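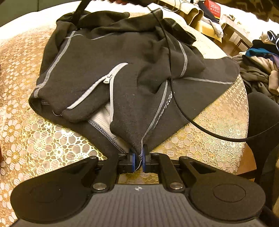

*Photo: Doğukan Toprak*

**Prutumum Reading and Local History Group**
Minutes of the winter meeting, February 7, 2026
Back room, Menzies Tea Rooms

In the chair: Alistair Matheson
Minutes: Doğukan Toprak
Apologies were read out and noted.

**1. Last minutes**

Agreed, with one correction. The mill at Villirden stood on the north bank of the burn, and I had put it on the south. Alistair brought the old estate map to prove it, and we then spent a good while looking at the map (well worth it, the field names alone are a treat: Goose Rigg, Far Sorrow, Little Thankful).

**2. The Villirden walk booklet**

A lovely long item, this one. The text for the first half of the walk is finished, from the bus shelter up to the old school, and it was read aloud so that we could hear where it dragged. It dragged at the sheep wash. The paragraph on the price of wool will go to the back as a note and the story of the flooded wedding party will come forward, where it can be enjoyed by people who are standing right beside the ford.

There was a lively discussion about directions. Some members want left and right only, others like compass points, and it was put to the meeting that half of us couldn't find north in the rain. Agreed: left and right in the main text, with a small north arrow on each map.

The booklet will have 20 pages. Alistair showed us the proof of the cover, with the lettering taken from the school gate, and it got a round of applause. A darker green was preferred for the spine.

Still to be written:

- the quarry and the quarrymen's cottages
- the chapel, including the quarrel over the bell
- a note on parking, stiles and where dogs must be on a lead

Action: Doğukan to draft the quarry section. Alistair to write up the chapel, and to keep the bell quarrel to one page if he can bear to.

**3. Recorded memories**

We listened to 3 of the recordings made in the autumn and what a pleasure they were. The first was about the winter the Pultent road was closed and the bread came over the hill by sledge. The second was mostly about hens, but with a wonderful few minutes in the middle on the dances at the drill hall, who walked home with whom, and what the band was paid (soup, as far as anybody can remember). The last was a list of shopkeepers along Pultent High Street, told from one end to the other without a pause, and it fills in the gap we have had between the saddler and the post office for years!

It was agreed that every recording should have a written copy made, word for word, with the dialect left in. Spelling will be a headache. A sheet of agreed spellings was started on the spot and already has "thole", "fash" and "stoorie" on it, with "clarty" still in dispute.

A question was raised about how long people can happily talk for. Roughly 6 minutes on a subject before moving on seemed right to most, although the hens went on for a great deal longer and we were all glad of it.

Action: Alistair to return signed permission forms before anything is played in public. Doğukan to keep the spelling sheet. 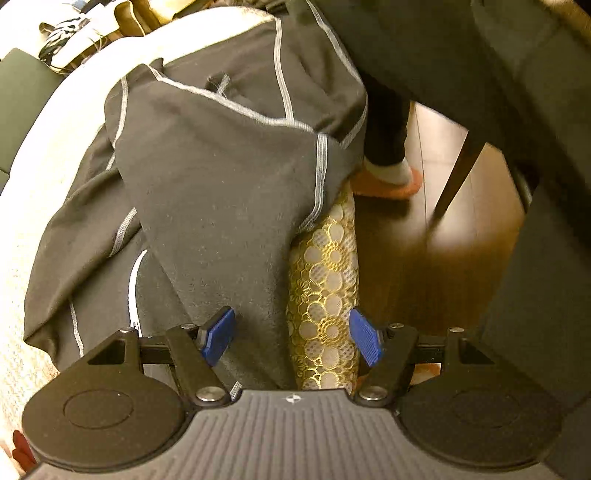

Copies of the finished transcripts will be kept in the blue box file in the library, and one set will go back to the speakers themselves. It was suggested that we also ask each speaker for a favourite place on the map, which could grow into a second walk in time. Everybody liked this very much.

**4. Books**

The group had read the diary of the Pultent schoolmistress, lent round in photocopy. Warmly received on the whole. The entries about the weather were thought to be heavy going at the start, and then by the middle most of us were hooked on them, and quite worried about her potatoes. Alistair pointed out that she never once names the minister, even on the days he came to dinner. Various theories were offered and I have not minuted them.

Next book: the collected letters of the Villirden carrier. Please pass copies on promptly, as there aren't enough for one each.

**5. Spring outing**

We will go to Pultent in April to walk the High Street with the shopkeepers' list in hand and match the names to the doorways. Stout shoes, and bring any old postcards. Lunch will be at the bakery if they can seat us, otherwise sandwiches in the churchyard, which has a good dry wall for sitting on.

Action: Doğukan to ring the bakery.

**6. Any other business**

A shoebox of letters has been offered to us from a house clearance in Prutumum. Accepted with delight. They need sorting by date before anything else, and hands are wanted for that.

The library has asked whether we would fill the display case by the door for a month. Yes, gladly. The estate map can't be left in daylight so a copy will be used.

Would whoever borrowed the magnifying glass please bring it to the next meeting.

The meeting closed at teatime and the scones were excellent. Next meeting at Menzies as usual, once the outing is over.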